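Savby Workshop Notes: Keeping a Bench Fit for a Small Gripper Arm
Last revised Feb 13, 2023

These notes apply to any light two-finger arm used on a pale worktop. They follow the house rules used at Sqalli and replace the December sheet.

Marking out
Draw zone lines thin and dark, and carry them through the corners. Redraw any line that has broken into dashes. Stray pen strokes inside the working area should be wiped off before a run; a wrist camera can take them for an edge. 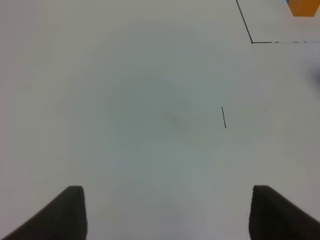
Fingers open over the worktop, with a broken zone line and a short stray stroke.

Cleaning
Wipe with a damp cloth, then a dry one. Do not use polish. Scuffs that stay after 8 passes go in the log under rule 39. Finger pads are wiped separately.

Light
Check the view at working height with the room lights on. The arm will usually throw a soft shadow, and colour settings must hold inside it as well as outside. Set block colours under both conditions and store both sets.

Approach
Open the fingers fully before coming down. Keep parts apart where the job allows; touching parts are handled under rule 108, at reduced speed. If the view is blurred, stop and refocus before closing on anything.

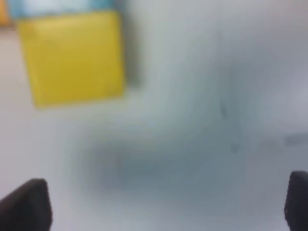
Yellow block, out of focus, up and to the left of the open fingers.

Stopping
Test the stop button at the start of each shift. Hands stay off the worktop until the arm is at rest (rule 109).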